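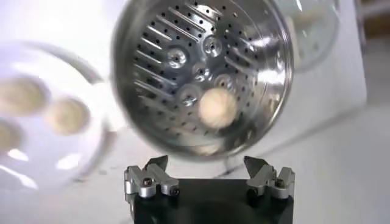
Do I need to line a stainless steel steamer basket before putting buns in it?

Line it or oil it, either one. Bare steel grabs the bottom of a bun and you'll leave half the skin behind when you lift it. Small squares of baking paper are easiest, one per bun, with some gap around each.

Posted in: Benchtop Cooking > Steamers
3 May 2020

dampling_fan
Righto, that's the answer from the sticky at the top, but I've got a follow-up! I've gone from bamboo to one of those electric two-tier jobs (white base, steel pot on top) and my buns are coming out with wet, gluey bottoms. Paper under every one. Same recipe I've used since November, the Puvitero flour, nothing fancy. What am I doing wrong?

kettlegrey
Steel doesn't soak up any moisture the way bamboo does, so it all drips back down. Wrap the lid in a tea towel, tie the corners up over the knob and keep them well clear of the base. Fixed mine straight away.

murray_cod_mum
Tea towel, yes! And don't block all the holes. I used to cut one big round of paper for the whole plate and then wonder why nothing cooked in the middle. The steam has to get up through there somehow.

oldstovepipe
Going to disagree on the paper. I wipe the plate with a bit of oil and that's it. Paper goes soggy, the bun sits on soggy paper, there's your gluey bottom. I've got the Clastwood steamer and I haven't bought a roll of paper for it yet.

kettlegrey
Oil's fine on a flat plate. If yours has raised ribs and bumps like a lot of them do, the dough sinks in around them and you're picking it out with a toothpick afterwards.

oldstovepipe
Never had to. Maybe your dough's too soft.

kettlegrey
My dough is lovely thank you

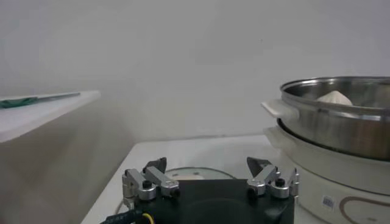
Re: crowding and timing

dampling_fan
Tried the towel tonight, heaps better! The tops are smooth too, no more drip craters. Still a touch tacky underneath, but I think I pulled them early. How long do you all leave the buns after you switch off?

murray_cod_mum
2 minutes with the lid cracked a finger width, then off it comes. If you whip the lid straight off they can wrinkle and collapse on you, which is heartbreaking after all that pleating.

rice_n_easy
I do longer, closer to 5. Also worth asking how far apart they are? They puff up a lot more than you expect, and if they're touching, the sides stay doughy. I'd sooner do two batches than squash them in.

oldstovepipe
5 is too long, that's where your tacky bottoms come from. Get them onto a wire rack.

dampling_fan
Ooh, I've been leaving them in the pot while I set the table. Could be it. Will try the rack tomorrow, and half a batch on plain oil so oldstovepipe can say I told you so.

oldstovepipe
Looking forward to it.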